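Tapsell Tracker > Perception > Hand-held gripper > Closed tickets

This site uses cookies to keep you signed in. Accept | Manage settings

Pose tracking jumps when a large white surface fills the wrist view

Opened by: Hanna Ostrowski
Assigned to: Said Bennani
Component: visual-inertial tracker, Pirkov build
Opened: 15 November 2023
Status: Closed, fixed in tooling

Summary

The tracker loses position partway through a hand-held recording and comes back with a jump in the trajectory. The jump is large enough that the export script rejects the whole episode. It happens in the white room at Sorthorpe. The same tool and the same build have been fine on the bench at Adthorpe.

What I see

The log shows the feature count dropping from a normal level to almost nothing over a short stretch. The tracker then coasts on the inertial sensor alone. When features come back it relocalizes, and the new pose does not agree with the old one. In the worst episode the position moved sideways between frames 1000 and 1163 in a way no hand could have done.

No error is raised. The status field says TRACKING the whole way through. I think that is a second bug and have noted it at the end.

Steps to reproduce

1. Start a recording in the white room with default settings.
2. Wait for the map to initialize.
3. Bring the gripper in close to a big, smooth, white object and work there.
4. Move back out.
5. Run the offline pass and plot position against time.

I went through the wrist view for the rejected episodes. Most of the image is plain white ceiling, wall panel or object, and what detail there is often belongs to whatever is close to the lens.

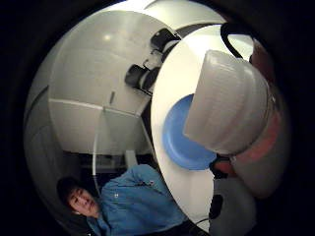
I tried raising exposure and it made things worse. Lowering it brought some panel seams back but the features on them are all along one line, so they hold one direction and let the other slide.

Comment, Said Bennani

Thanks. I can reproduce from your bag files. Two separate things are going on.

First, the detector threshold is fixed. On a low-contrast wall it returns next to nothing, and the few corners it does return are mostly on nearby objects and on the operator's clothing. None of that is static. The outlier check should throw those points out, but when they are the majority it keeps them and throws out the room.

Second, the mask. The default mask only covers the black border outside the fisheye circle. It does not cover the area where a held object shows up. Anything in the grip moves with the camera, so its features look like they never move, and the solver reads that as the camera standing still.

Can you run one episode with the attached mask file and one with the adaptive threshold on, not both together? I want to know which one matters more.

Comment, Hanna Ostrowski

Ran both, 3 episodes each.

Mask only: the frozen stretches are gone. The jumps are smaller but still there in all of them.
Adaptive threshold only: more features on the wall, fewer dropouts. The frozen stretches are still there.

So it looks like both are needed. I have not tried them together yet because the mask file and the threshold flag are read from different configs and the launcher only takes one.

Comment, Cengiz Yaman

I can fix the launcher. Use the branch called merge-config. It reads both and prints what it loaded at startup. Please check the printout before recording, as an old cached config will silently win if you do not clear it.

One question on the glossy surface. Are you getting tracks on the highlights? A highlight on a curved surface slides as the camera moves. The detector likes it a lot because it is small and bright.

Comment, Hanna Ostrowski

Yes. I colored the tracks by age and the oldest track in one episode was on a highlight. Reflections get picked up as well, with shorter lives. Printed text gives a dense clump of corners, and the clump is on a thing that moves.
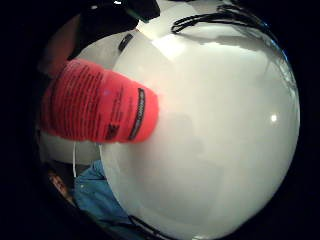

With merge-config and both changes on, I recorded 6 episodes. Four passed export. The two that failed each had a single jump, much shorter than before, and in both the feature count was fine. I believe these are the highlights and the text clump outvoting the wall.

Comment, Said Bennani

Agreed. I have added two settings:

max_features_per_cell: limits how many corners come from one patch of the image, so a label cannot take over
reject_saturated: drops any corner whose center pixel is at the top of the range

Start with the cell limit at its default. If you set it too low you will lose the seams as well. Leave reject_saturated on in the white room and off at Adthorpe, where the tags on the bench are printed on bright paper and we need them.

Comment, Hanna Ostrowski

Reran the offline pass on the two failed episodes with the new settings. Both pass now. Scale looks right against the tape measure at the start and end points. I also reran the old rejected set. Most of it is recovered. The one with the jump between the two frames above is not, and I have marked it as discard.

Comment, Przemysław Domański

Before this is closed, the status field needs its own ticket. It should not say TRACKING when the solver is running on inertial data only. The export script trusts that field and so do the training jobs.

Comment, Said Bennani

Opened separately. The plan is a COASTING state that starts when the feature count stays under the minimum. Export will cut the episode there and will no longer reject all of it.

Resolution

Held-object mask, adaptive threshold, cell limit and saturated-corner rejection merged to main. The white room profile has all of them on. merge-config is now the default launcher. Clear the config cache after updating.

Closed by: Said Bennani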